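Prüfliste Lagerbehälter und Kleinteilregale, Halle Rellidbridge
Stand: November

1. Standfestigkeit der Regale
In Ordnung. Alle 6 Felder stehen im Lot, die neuen Bodenanker sitzen bombenfest. Klasse Arbeit der Frühschicht!

2. Traglastschilder
In Ordnung. Gut lesbar, auch an Feld 104. Dort fehlte das Schild beim letzten Rundgang noch.

3. Metallbehälter, Böden und Wände
Kratzer und Scheuerstellen sind kein Mangel, scharfe Grate schon. Ecken mit Handschuh abfahren, Ablauflöcher freihalten. 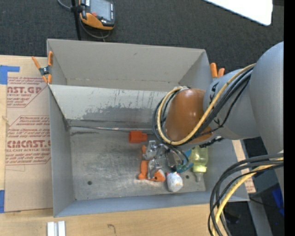 Wie oft müssen die Regale geprüft werden?
Mindestens alle zwölf Monate durch eine fachkundige Person, dazu kommt bei uns der wöchentliche Sichtgang.

4. Fluchtweg
In Ordnung. Durchgehend frei, sogar hinter der Packstation (da stand sonst immer etwas!).

5. Leitern und Tritte
Ein Tritt von Wellerix mit lockerem Gummifuß, gesperrt und Ersatz bestellt. Die übrigen sind tadellos.

6. Beleuchtung
Gang C flackert. Röhre tauschen, danach erneut ansehen.

Nächster Rundgang um 7:30 Uhr, Treffpunkt Tor Komema.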